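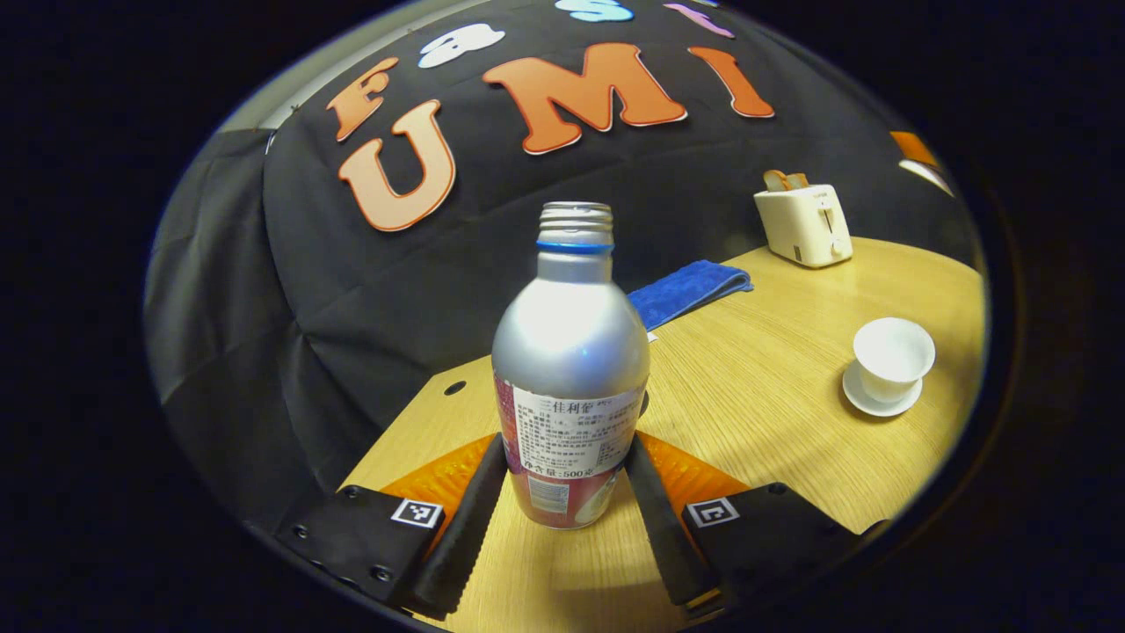 铝瓶装液体的容量标示和实际灌装量之间到底允许差多少，想请教做过灌装或者计量的人。我在一家小作坊帮忙做果味糖浆，目前用玻璃瓶，打算换成铝瓶，螺旋盖，容量半升。手头参考的是一只银色铝瓶，肩部鼓圆，往上收成短颈，盖子带竖纹，盖下有一圈薄薄的蓝色塑料环，标签正面印着“净含量:500毫”打头的一行，品名一栏是“三佳利”。我们准备照这个规格做标签，但是在灌装环节碰到几个算不清楚的地方，列在下面。

第一，我们是按重量灌装的，不是按体积。糖浆在二十度时密度用比重瓶测过，大致1.3克每毫升出头，换算下来每瓶净重应当在650克以上。问题是灌装时料温在八十度上下，热料密度比常温低，如果按重量控制，冷下来以后体积是对的，但热的时候液面会高出不少。玻璃瓶我们能看见液面，铝瓶看不见，怎么确定热灌时不会顶到瓶口？

第二，标签写毫升，秤上读的是克，抽检的时候按哪个算？是不是标签必须同时写两个单位？

第三，铝瓶内壁有涂层，供应商Fuvow给的资料上只写了“食品级内涂”，没有写涂层种类，也没有写耐温。糖浆pH在3.2左右，这个要不要另外问清楚？

第四，盖子。我们没有旋盖机，手拧。玻璃瓶的时候凭手感，铝瓶的螺纹软，已经拧坏过几只。有没有一个可以参照的扭矩？

设备情况：一台半自动活塞灌装机，单头，一台最大量程三公斤、分度一克的台秤，没有在线检重。每批产量不大，最近一批是1374瓶。以前玻璃瓶没有被抽检过，所以净含量这块一直没认真做，现在想补上。谢谢。

补充一点：车间冬天只有十二三度，夏天三十度，不知道这个要不要计入。

Thanakorn Rungrueang
按顺序说。

一、净含量的单位。液体商品标体积或质量都可以，流动性好的一般标体积，黏稠的半流体两种都常见，没有必须同时标两个单位的要求。标了毫升，检验时就以毫升为准，但检验方法本身通常是称重再除以密度，所以你按重量灌没有问题，关键是密度值要准，而且要对应二十度。车间冬夏温度不影响标注值，影响的是你测密度时的样品温度。样品恒温之后再测，不要拿刚从车间取的直接测。

二、允许短缺量。净含量标注在300到500毫升（含500）这一档，单件允许短缺量是标注量的百分之三，也就是15毫升。再往上一档，500以上到1000毫升，允许短缺量是固定的15毫升，不再按百分比。所以500毫升这个点落在哪一档结果都一样。注意这只是单件。批量检验另外看平均值，样本平均加上修正值之后不能低于标注量。很多小厂以为每瓶少灌十毫升没事，单件确实不超差，平均值这一关过不去。

三、目标灌装量怎么定。先连续灌三十瓶，逐瓶称净重，算标准差。活塞式单头机灌糖浆，标准差做到两三克是正常的。目标值设在标注量对应的质量再加一个标准差左右，平均值这一项就比较稳，单件超差的概率也可以忽略。以密度1.32为例，500毫升对应660克，标准差3克，目标设663克。多给的这点料比返工便宜。如果标准差超过五克，先查活塞密封圈和单向阀，不要靠加大目标值去盖。

四、皮重。铝瓶比玻璃瓶皮重一致得多，但换批次时仍要重新取皮重。取十只空瓶连盖一起称，求平均，写在当批记录上。台秤一克分度对这个规格够用，每天开工用标准砝码校一次，记录留存。

五、热灌液面。查瓶子的满口容量，就是灌到瓶口平齐的容量。自己测也行：空瓶称重，灌满二十度的水到瓶口，再称，差值除以0.998。糖浆从八十度降到二十度，体积收缩跟浓度有关，高糖度的在百分之三上下。500毫升的料，热的时候就是515毫升左右。再加上顶隙，满口容量低于530毫升的瓶子我不建议热灌。肩部是圆的这种瓶型，液面进到瓶颈以后截面很小，多几毫升液面就上去一大截，所以顶隙不要按高度估，要按体积算。

六、铝瓶热灌还有一个问题是冷却后的负压。玻璃瓶壁硬，真空只是把盖子吸住；薄壁铝瓶可能会瘪。先灌十只放过夜再看瓶身，不要整批直接上。顶隙留大会加重负压，留小又容易溢，中间这个范围要自己试出来。

涂层我不熟，不说了。扭矩也请别人答。

Iwona Domański
补第三和第四个问题。我做包装检验，主要是金属容器。

内涂层必须问清楚。“食品级”三个字没有技术含义，至少要拿到：涂层种类（环氧酚醛、聚酯、丙烯酸之类），干膜厚度，固化条件，最高使用温度，适用的pH范围，以及迁移试验报告，报告里的模拟物要和你的产品对得上。pH 3.2属于酸性食品，要看用酸性模拟物做的那一份，用水或者用乙醇做的不能代替。如果是热灌，试验温度也要覆盖到你的灌装温度。供应商拿不出来就换一家，Pawłowska和Dirlow都会随货附检验单，我经手过的单子里至少涂层种类是写明的。至于适不适合你的产品，仍然要自己看数据。

涂层完整性可以自己粗查。取空瓶，灌入百分之一的食盐水，插一根不锈钢棒作电极，瓶身外壁刮掉一小块漆接另一极，加6.3伏直流，四秒后读电流。内壁有破损时电流明显偏大。各家判定值不同，和供应商约定一个数写进合同。颈部和肩部过渡的地方最容易出问题，因为这里是缩颈成型，变形量大，涂层如果延展性不够会开裂。盐水要灌过肩部，灌到一半测不出什么。测过的瓶子报废，不要洗了再用。

还有储存试验。涂层资料再齐，也要拿自己的糖浆灌一批，分别放常温和37度，每个月开几只看内壁有没有起泡、发黑、脱落，同时测铝含量。我们做过一次84天的加速存放，前四周什么都看不出来，后面在焊料残渣一样的小黑点上开始起泡，剖开看是涂前清洗不干净。所以时间不能省。

扭矩。28毫米铝盖配铝瓶，常用的旋紧扭矩在1.2到1.8牛米之间，开启扭矩一般是旋紧的六成到八成。38毫米的要再高一些。你先量盖子的外径，再向盖子供应商要推荐值，垫片材料不同差别很大。手拧不是不行，买一把预置式扭矩扳手加一个内衬橡胶的套头，到点打滑就停。拧坏螺纹多数不是力气太大，而是起头没对正，先反向转四分之一圈，感觉到螺纹落下去一下，再正向拧。

带防盗环的盖子注意一件事：环和盖连在一起的那种，旋紧以后环要落到瓶颈凸缘下面才起作用。环单独套在颈上、与盖不相连的，只是装饰或者识别用，不能算防开启结构。你那只参考瓶属于哪一种，拧开一次就知道。

密封检查最简单的办法是倒置二十四小时，下面垫吸水纸。热灌的要等完全冷下来再倒。

Jasia
我家也是做果汁的，楼上说的太复杂了。我们就是灌到差不多，每瓶多灌一点，从来没人来查。铝瓶买的网上的，一次900个起订，用着没什么问题，就是不要热灌，放凉了再装。盖子拧紧就行了。

Thanakorn Rungrueang
回复上一条：冷灌和热灌不是随便换的。他的产品如果靠热灌达到商业无菌，放凉再装等于把这一步取消了，除非另有杀菌或者防腐措施。pH 3.2能抑制致病菌，抑制不了酵母和霉菌。糖度够高的话风险会低，他没有给水分活度，这个要先测，低于0.85再讨论冷灌。

另外更正我上面第三条的一个说法。目标值加一个标准差是我自己的习惯，每批抽十只的话够用；抽样数更少的时候修正值和波动都会变大，按实际抽样数查表。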